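About Prenano

Prenano writes and checks working rules for small robot cells. We are based in Rilletby and have a second test room in Getimcombe. Most of our clients run one or two arms on a bench, with people close by, and have no safety department of their own. They send us their setup, we build something close to it, and we write the rules they will work by.

Our rulebook now holds 484 entries. Each entry says what must be done, who signs for it, and how often it is looked at again. We keep the wording short. If an operator has to read a rule twice, it goes back to the desk.

A bench check covers the same ground each time. The reach of the arm is marked before power goes on. Warning labels stay on the arm and are replaced when they fade. Cables are routed so that no joint can pinch them at full travel. Loose items on the work surface are listed on the task sheet, and anything not on the sheet is taken away. Hands stay off the mat while the arm is live, including when it is holding still over a crate or bin.

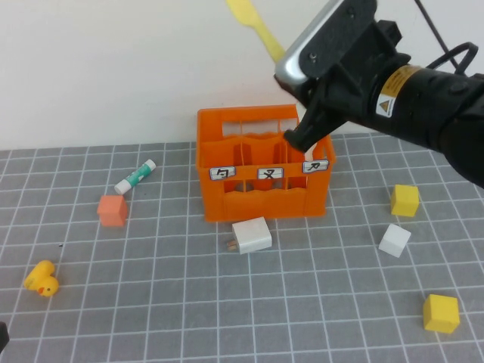
Torbjørn Bakke wrote to us after his first audit that the rule on holding still was the one his crew argued with most, and that he would now keep it even if we dropped it. He also asked for a shorter stop test at shift change. We cut it from eleven steps to six, and the new version went out in May.

We do not sell robots or grippers, and we take no fees from firms that do. Engström prints our task sheets and bench cards, and that is the only supply contract we have.

Last year we logged 759 bench checks. Of those, 512 passed on the first visit. The most common reason for a second visit was a task sheet that no longer matched the bench.

Rules are open for comment all year. Send the entry number and the change you want. Every comment gets a written answer, including the ones we turn down.

Last updated: May

Contact | © Prenano, Rilletby | Back to top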